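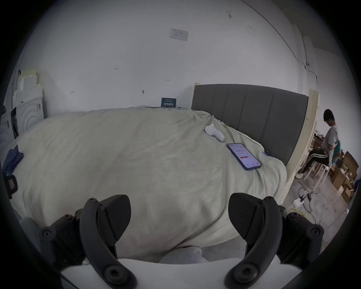 Trarlow Home Tasks Group
Minutes of the meeting held 4/6/18

Ridwan Jugah opened the meeting and thanked everyone for coming in on short notice. The February minutes were read over and accepted with one small fix to the spelling of Trododach.

Bed making. Rodel Tiongson reported that the group now has 106 good demonstrations with the hand-held gripper, out of the 200 promised to Hullska. He spoke at some length, and very kindly, about how patient people have been with the sheet, which bunches up near the headboard and hangs differently every time it is spread. It was agreed to keep starting from a loosely spread sheet with its wrinkles left in, and to let a phone or other small things stay on the bed in some of the runs. Ridwan asked that people close the jaws a little more slowly - the fast grabs are hard to learn from - and there was a friendly discussion of what "slowly" means.

Remote control. The Frei station lost its link 2 times during practice. Rodel will swap the cable and try again. 16 runs will be repeated by hand so we can compare the two ways of teaching the same fold.

Actions: Rodel to share the list of runs to repeat. Ridwan to write to Hullska about the remaining demonstrations.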